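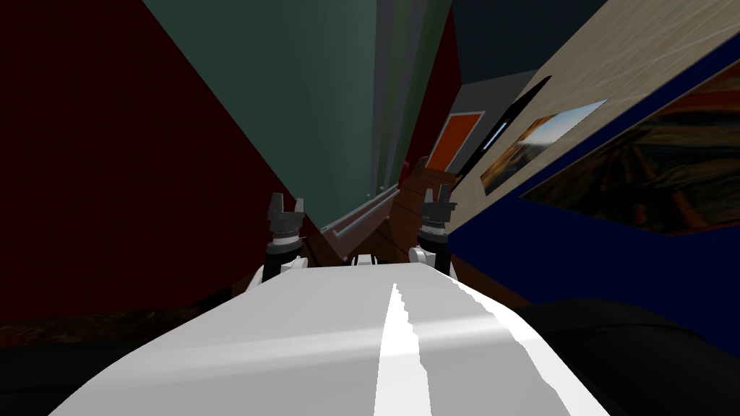
Stundum, first impressions (thread)

15 April 2023
By Li

Print | E-mail

1/ I've had the Pirnetti trial of Stundum for a while now and I keep boring people with it at lunch, so it's going in a thread. Short version: it's a simulator for practicing with two-armed mobile robots, it runs on my own very ordinary desktop, and I like it a lot. Longer version follows (much longer, sorry, I got carried away).

2/ What you get: the program, one robot with two arms and two-finger grippers, a pile of furnished rooms to put it in, and a recorder that saves everything you do. The free trial is 30 days and you get all of it. The only thing they hold back is the batch runner, and I wouldn't have known what to do with that in the first week anyway.

3/ Setup took 9 minutes from download to moving an arm. I timed it because the last simulator I tried ate a whole weekend and I was still hunting for a missing library on Sunday night. This one unpacked, asked me which graphics card to use, and opened a room. I sat there for a second waiting for the catch!

4/ The room I've spent the most time in is called Fisinville. I have no idea where the name comes from. It's got a dark red wall, muted green panels, a navy wall and a wood floor, and somebody on the team clearly enjoyed hanging pictures in it. There's a painting that looks a lot like The Scream on the navy wall. I grin at it every time.

5/ All that color is useful too. When you're driving from the robot's side of things you lose track of which way you're facing really fast, and "red is on my left, orange picture is at the far end" gets you home quicker than the little compass does. I turned the compass off on day two and haven't missed it.

6/ You look out over the robot's own white shell with the grippers beyond the front rim, and the first time I drove like that I bumped into everything. Give it an evening. Your sense of where the body ends does arrive, and once it does, going back to the overhead view feels like playing with a toy car.

7/ Controls. I'm using a plain game pad. One stick drives the base, the other moves whichever arm you've picked, and the triggers open and close the fingers. There's a mode for moving both arms together, which I love for carrying long stuff and hate for everything else. Keyboard works but I wouldn't.

8/ Wrist rotation is on the shoulder buttons by default and it's too fast. Go into the arm settings and drag it down to a third or so. I wish that had been the first thing in the manual (it's on page 34, under "comfort," where I found it much later than I should have).
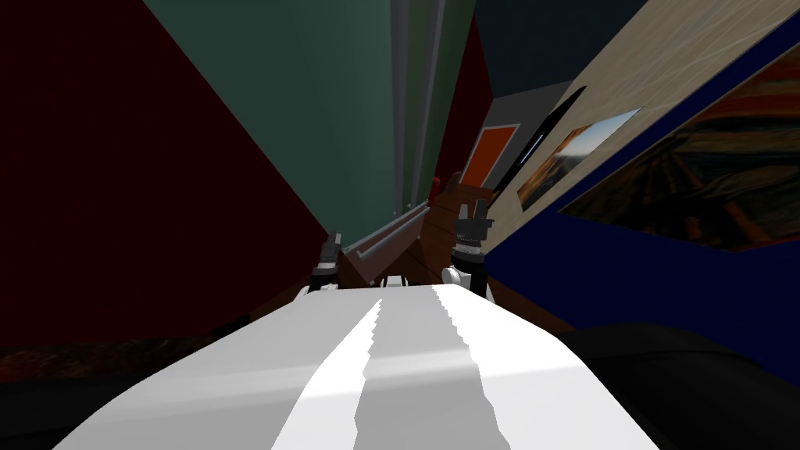

9/ The other setting worth changing early is the base speed limit. It starts out at a pace that's fine in a big open room and much too brisk between furniture. I keep a slow profile for working near walls and a fast one for getting across the floor, and you can flip between them with one button. Lovely little touch.

10/ Physics: better than I expected for the money. Fingers grip, things slip when you've grabbed them badly, and a drawer pulled at an angle will bind the way a real one does. Soft stuff is weaker. Towels behave like thin cardboard, so if laundry is your goal, wait for the next version or look elsewhere.

11/ Lighting is on the plain side. White surfaces can get very bright and you'll see some sawtooth edges where a highlight meets a darker patch. Doesn't bother me for practice runs. If you're training a vision model on the output you might care, so try the smoothing option and see what it does to your speed. On my machine it cost more than I wanted to pay.

12/ The recorder is my favorite part. Every run saves the arm positions, the gripper state and the camera view together, with a scrubber along the bottom so you can go back and watch yourself make the same mistake over and over. I found out I always close the left gripper a beat too early. Always! I'd never have noticed that live.

13/ You can also start a new run from any point in an old one. So if the approach was good and the grab was bad, you go back to just before the grab and do that bit again. This alone would get me to buy it.

14/ Exports are plain files in folders with sensible names. I pulled a session into my own script without reading any docs, which almost never happens to me.

15/ Things I don't love: the sound can't be muted for one room only, the undo in the room editor forgets your last step if you switch tools, and the license wants to check in online at startup. My workshop has terrible internet, so I've been starting the program upstairs and carrying the laptop copy down. Silly, but it works.

16/ Also it crashed on me 3 times, all in the room editor and all while resizing a wall. Driving and recording have been solid. I sent the logs in and got a reply the next morning from a human being who had clearly opened them. A fix is on their list for August, they said.

17/ Who's it for? If you teach a robotics club, or you've got a real two-armed machine you only get to touch a few hours a week, I'd grab the trial today. If you just want a pretty game, there isn't one in here. There are no scores or levels, and the robot doesn't even have a name (mine does, but I'm keeping that to myself).

18/ Someone will ask, so: I'm paying for my own license when the trial runs out, and Pirnetti doesn't know I'm writing this. The home price is less than I spent on servos last winter, and I burned out most of those.

19/ Next up for me is building my own kitchen in the editor, with the annoying corner cabinet, and seeing whether two grippers can get the big pot out of it. I can barely manage with hands. Will post the run when I've got a decent one.

20/ Replies are open if you want my controller settings. I'll put the arm profile up tonight once I've cleaned out the rude button labels.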